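Stoden open day, anyone else go Saturday?

multolov_fan
Just back. Packed by 11, no parking, coffee ran out. Worth it tho. They had the kitchen sim up on the big screen at the Dadico stand and you could sit and watch the arm work the toaster oven. Tia Oakley did the talking, took questions the whole time, did not get annoyed once which is more than I'd manage.

grit2208
Went for the afternoon slot. Liked the welding cell better tbh. The kitchen thing is all simulated, no? Feels like cheating to bill it as a demonstration.

multolov_fan
They said simulated right on the sign. Grabbed this off the handout, it's the toaster bit, gripper in over the rack with the two orange things on it.

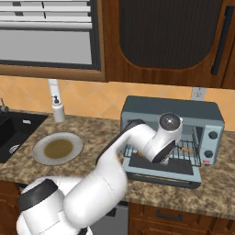

Open Day Handout, No. 14, p. 3

Page before that one is just the bus times. Anyway the reach is what I wanted people to see. Look how far the arm has to come up and over to get in the front of that oven. Try teaching that by hand on a real one, you'd have the door off in a week.

kettlewright
Are those carrots? My kid says carrots. I say no idea.

grit2208
OK but a real rack moves when you bump it. Does theirs? I asked and got "to a degree". Not an answer.

n_radonjic
Nermina Radonjić here, I was on the stand after lunch. The rack is fixed in that version, sorry if that came across vague. We're at nearly 2000 runs on the oven task and I'd rather talk about the failures, there's plenty. Wrist angle mostly. Come find me in March, we're doing a smaller evening with the real arm.

grit2208
Fair enough, thanks for the straight reply. Still think the sign shoud be bigger.

multolov_fan
Sign was fine, you were looking for the coffee.

kettlewright
650 people thru the door acording to the guy at the desk. Felt like more. Is the March thing free? And do you have to book, last time I got turned away at 6.

n_radonjic
Free, yes. Booking opens soon, same page as before.

12 replies · 4 shares
Contact the moderators | © Stoden Makers Board | Back to top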